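Today I sort the paper plates and bowls for our summer party in Brasora. Maybe it sounds like a small job, but last year it went badly, so I write a short thread.

1/ Last year we bought everything one day before. The shop had only thin plates. Dagmar put potato salad on one and it folded in the middle, right over her shoes. She still reminds me.

2/ This year I ordered early, in January, from Slanina. The box of 600 pieces, plates and bowls mixed. It was cheaper than the small packs, but in the box everything comes together and you must sort it yourself.

3/ My system is very simple. Flat plates in one place, small bowls in the second, large bowls in the third. I do not mix sizes in one stack, because then the stack leans and falls when a child pulls from the bottom.

4/ Please check the rims also. If a rim is bent from the transport, I put this plate aside for bread or fruit. It is not garbage, only not good for soup.

5/ Otis asked me why not real plates. We have real plates for 18 people. After that, somebody must wash between the courses, and last time this somebody was me until 2 at night.

6/ For the table I use a vinyl cloth. You wipe it one time and it is clean. The edge likes to slide, so I hold it with a binder clip from the office drawer. It works better than the special clips I bought once.

7/ So, this is how far I came before lunch: 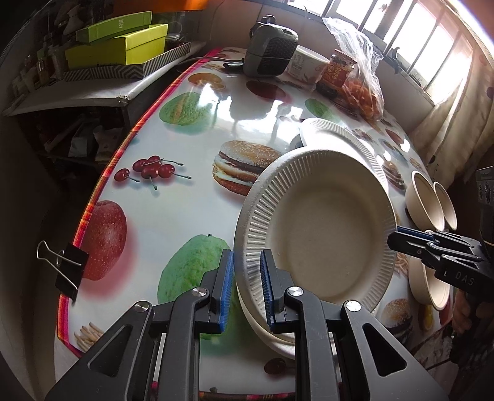
White plates, small bowls, large bowls. The hamburgers and fries are only printed, sorry.

8/ Next I pack everything in clean bags, one kind in each bag, and write on the bag with a thick marker. Paper takes the smell of a cellar very fast, so I keep them upstairs.

9/ Still missing: napkins and cups. Ludmila, if you read this, do you have the cups from Carthorpe or do I have them?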